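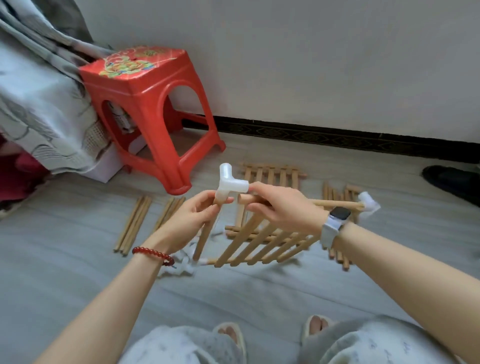
シケイラ定住政策研究室　住居・移動班
2026年5月11日（月）公開

図1　木の丸棒を白いプラスチックの継手につなぐ手元

4　入居後の転居と「住所の空白」

4.1　調査の対象と進め方

前節では、受け入れ自治体が最初の住まいをどのように割り当てているかを、少し細かすぎるほどに見てきた。本節ではその続きとして、割り当てられた住まいを離れたあとの世帯が、行政の記録のうえでどのように扱われているのかを考えてみたい。難民の定住をめぐる議論では、到着直後の数か月に関心が集まりやすく、その時期の支援についてはすでに丁寧な研究の蓄積がある。ところが、私たちが各地の窓口で耳にした相談の多くは、むしろ二度目、三度目の引っ越しにまつわるものであった。

対象としたのは、コンダー計画のもとでプリストサイドとトロットリーの両地区に入居した600世帯である。両地区の住宅課から、氏名を除いた入居と退去の記録の提供を受け、このうち46世帯には別に聞き取りをお願いした。聞き取りは一回で終えるつもりでいたのだが、お茶をいただきながら話が思わぬ方向へ広がり、後日あらためて伺うことになったお宅も少なくない。そうした二回目の訪問で得られた話が、本節の議論をずいぶん助けてくれたことを、感謝とともに書き添えておく。

4.2　記録から見えること

600世帯のうち、200世帯が調査期間内に少なくとも一度の転居を経験していた。転居そのものは、もちろん困った出来事とは限らない。職場に近づくため、子どもの進学に合わせるため、先に落ち着いた親族のそばで暮らすためなど、前向きな理由で住まいを移した例はいくつも聞かれた。家賃の安い最初の住宅に礼を言い、次の家族に譲るような気持ちで出てきた、と語ってくださった方もある。

気がかりなのは、転居の届けが旧住所の窓口で受理されてから、新住所の窓口で登録されるまでの期間である。私たちはこれを仮に「住所の空白」と呼んでいる。プリストサイドの制度では、家賃補助の受給資格は居住登録に結びついており、登録が途切れると補助もいったん止まる。再開には改めて申請が必要で、所得の証明、賃貸契約の写し、在留資格の確認書をすべてそろえ直さなければならない。トロットリーでも必要書類はほぼ同じだが、旧住所での確認書をそのまま使える点に違いがある。わずかな差のようでいて、申請する側の負担は大きく変わってくる。

聞き取りに応じてくださった46世帯のうち、34世帯がこの空白のあいだに補助の停止を経験していた。その間の家賃をどう工面したかを尋ねると、貯えを崩した、勤め先に前借りを頼んだ、同郷の知人に借りた、といった答えが返ってきた。家主が支払いを待ってくれたという話も複数あり、制度の隙間を近所づきあいが埋めている様子がよく伝わってくる。とはいえ、そうした厚意に恵まれるかどうかは世帯によってまちまちで、到着して日の浅い家族ほど頼れる相手が少ない。

4.3　窓口の側の事情

ここで、窓口の職員を責めるような書き方は避けたい。両地区の住宅課を訪ねてみると、職員の方々も同じ問題に長く頭を悩ませておられた。とくに年度をまたぐ1月以降の時期には、予算の締めと次年度の見積もりが重なり、地区をまたぐ照会の返事がどうしても遅れるという。照会は今も書面で行われており、書式も両地区で異なる。プリストサイドの書式には世帯員全員の続柄を書く欄があるのに、トロットリーの書式には世帯主の欄しかなく、そのたびに電話で補っているのだそうである。

コンダー計画の設計にも触れておく必要があるだろう。同計画の費用負担は、最初に入居した自治体に配分される仕組みをとっている。転居先の自治体は、新たに世帯を迎えても追加の配分をすぐには受けられず、次の算定を待つことになる。受け入れに熱心な地区ほど持ち出しが増えるわけで、現場の善意だけに長く支えてもらうのは、やはり無理があるように思われる。

4.4　小括に代えて

以上の検討から、私たちは二つの点を今後の検討課題として挙げておきたい。一つは、旧住所での受給資格を、新住所での登録が済むまで暫定的に引き継ぐことである。もう一つは、費用の配分を世帯の移動に合わせて組み替えることで、こちらは計画全体の改定を要するため、話し合いにはそれなりの時間がかかるだろう。

なお、本節の聞き取りは両地区に住み続けている世帯に限られており、地区の外へ移った世帯の声は含まれていない。連絡先をたどる方法については、次節で調査倫理の問題とあわせて述べる。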